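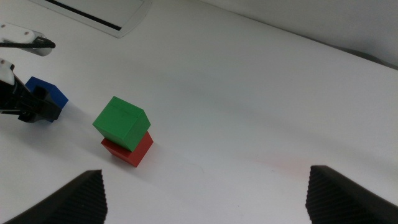 Block stacking with two arms, from the wrist camera of one arm. A green cube rests on a red cube; the gripper of the other arm is at a blue cube.

The Hultwood Gripper Comparison is a bench trial of robot grippers, wrist cameras and arm controllers carried out at the Hultwood laboratory. It compares small, low-cost parts on a fixed set of tabletop tasks, most of them involving colored cubes. The trial was set up by Rezaul Barua and Izzati Wijaya and is best known for its results on finger surfaces and on the placing of wrist cameras. Its test rules, usually called the Hultwood rules, have since been used by other groups that work with pairs of small arms.

Background

Before the comparison began, the laboratory chose grippers by informal trial. A new gripper was bolted to an arm, driven by hand for an afternoon, and kept or returned according to the opinion of the person at the controls. Barua described this practice in an internal note as "shopping by feel." Two grippers bought in this way were later found to lose their grip on smooth plastic when the arm changed direction quickly, a fault that had not appeared in hand-driven use.

Wijaya proposed a written test in which every gripper would face the same objects, the same arm speeds and the same operators. Slamet Hartono, who was responsible for the arm controllers, asked that controllers be tested under the same rules. His argument was that a slow or uneven controller could make a good gripper look poor. Cameras were added last, after operators complained that some wrist mounts hid the object at the moment of contact.

Test bench

The bench is a white tabletop shared by two arms. White was chosen so that colored cubes could be told apart by simple software without special lighting. The arms have overlapping reach, and part of the test depends on both working in the same area. Power and data lines are kept off the work surface as far as possible.

Each arm carries its own wrist camera. The camera moves with the hand, so the fingers stay in the same part of the picture while the table appears to tilt and turn. A third, fixed camera is used for scoring only and is not shown to the operator or to the control software.

The lighting is even and diffuse. An earlier arrangement with a single lamp produced hard shadows that the software sometimes took for objects. Soft shadows remain at the foot of each cube and are accepted under the rules, as most workplaces have them.

Equipment compared

Grippers

Three gripper types were entered in the main series. All had two fingers that open and close along a straight line.

The Plukura has ribbed fingers. The ribs are fine and run parallel to each other, and they are meant to hold an object that is not gripped squarely. The Plukura opens wider than the others, which helps when the arm arrives slightly off target, but the wide stance makes it harder to work close to a second arm.

The Strebel has flat fingers with replaceable soft pads. It is the lightest of the three. Its pads wear and must be changed on a schedule.

The Brenik has narrow, squared fingertips and a stiff drive. It was designed for picking small parts from trays and was entered at the request of Azlan Tarigan, who had used it in earlier work.

Cameras

Two camera positions were compared. In the high position the camera sits well back on the wrist and looks down past both fingers. In the low position it sits close to the palm. The same camera model was used for both so that only the mount would differ. A wide lens and a standard lens were tried in each position.

Controllers

Two controllers were tested. The first sends position commands to each joint and leaves the motors to follow as best they can. The second also limits the force at the fingers and slows the arm when the load rises. Hartono adjusted both before the series and did not change the settings until it was complete.

Method

The series was made up of 2130 scored attempts. Each attempt was limited to 30 seconds, counted from the first motion of either arm. The order of grippers was drawn by lot for each session to spread the effect of operator fatigue.

Four tasks were used.

Pick and hold. One cube is lifted clear of the table and held while the wrist is turned.

Stack. One cube is set on another and released. A stack is accepted if the upper cube stays in place without support. The corners of the two cubes need not line up, but the amount of turn between them is recorded.

Shared work. One arm handles a cube while the second arm works close by. Any contact between the arms ends the attempt.

Hand-over. A cube passes from one gripper to the other above the table.

Attempts were driven in two ways. In the first, an operator moved a pair of matching control arms. In the second, the arms were run by software trained on recordings of the operators. Afiq Yusof prepared the training recordings and removed those in which a camera had slipped on its mount.

A separate wear test was run on the fingers alone. Each gripper was closed on a plastic cube 3000 times, and its holding force was measured before and after.

Results

Finger surface

Ribbed fingers gave the best results on the stack task when the cube was first gripped at an angle. The ribs tended to keep the cube in the position in which it was caught, which prevented drops but also carried the error through to the stack. Many of the accepted stacks made with the Plukura therefore had a visible turn between the upper and lower cube. The flat pads of the Strebel let a cube settle square against the finger, and its stacks were straighter. It also dropped more cubes.

The Brenik placed cubes with the least sideways movement. Its narrow tips needed a more exact approach, and attempts driven by software often closed on a corner.

Wear

The Strebel pads lost holding force during the wear test and had to be replaced before the remaining sessions. The change in the ribbed fingers was small. The Brenik showed no measurable loss at the tips, although play developed in its drive.

Camera position

The high position was preferred by every operator. Both fingers remain in view from it, and the space between them serves as a natural aiming mark. The low position gave a larger picture of the cube during the approach but lost sight of it shortly before contact. Software trained on low-position recordings often stopped short of the object and closed early.

The wide lens was helpful in shared work, as it brought the other arm into view sooner. Its drawback was that cubes near the middle of the table appeared small, and the software was slower to correct a poor approach. The report recommends the wide lens for pairs of arms and the standard lens for single-arm work.

One finding had not been expected. When one gripper covered most of a cube, the camera on the other arm could no longer be relied on to judge where that cube was. Operators dealt with this by waiting. The software did not wait unless it had been trained on recordings in which an operator had done so -- a point that Yusof later made the subject of a separate note.

Controllers

The force-limiting controller reduced the number of stacks knocked over at release. It was slower, and with the Brenik a number of attempts ran out of time. With the Plukura and the Strebel the loss of speed had little effect on the score. Hartono's section of the report advises using force limits for placing and turning them off for long moves across the table.

Selection

The laboratory adopted the Plukura with the high camera position and the force-limiting controller as its standard arrangement. The Strebel was kept for work with soft or easily marked objects. The full report was released on May 12, 2026, together with the bench drawings and the scoring sheets.

Criticism

Tarigan wrote a dissenting section, which is printed at the end of the report. He argued that cubes favor grippers with broad fingers and that a trial using screws, caps and thin plates would have ranked the Brenik higher. He also objected to the time limit, which he considered too short for careful placing. The authors accepted the first point and plan a second series with small parts. They kept the time limit.

A further objection concerned the white table. Outside readers noted that strong colors on a plain surface are easy for software to separate and that the results might not carry over to cluttered benches. In reply, Wijaya reported a side test of 310 attempts on a patterned cloth. The ranking of the grippers did not change, but scores for software-driven attempts fell for all three.

Later use

The Hultwood rules are now applied at the laboratory whenever a new gripper or mount is considered. A shortened form, made up of the stack and shared work tasks only, takes roughly one working day for each gripper. The second series is due to begin in December and will add a gripper with one fixed and one moving finger.

See also

Parallel gripper
Wrist-mounted camera
Two-arm manipulation
Force control
Block stacking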